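I finished my second jar of the Gradberg night cream on Saturday, so I can say a bit more about it now. It costs $25 at Clalesitz and lasts me 8 weeks if I keep it off my neck. The texture is thick and takes a few minutes to sink in. There's almost no smell.

My cheeks stopped flaking by the second week, which the Teva lotion never managed. It did nothing for the redness around my nose - I still use the D'Souza balm there. I'd buy it again in winter. In August it would be too heavy for me.

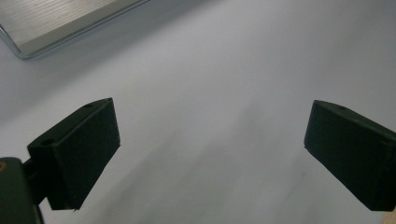
Pale surface, with a bit of silvery metal in the corner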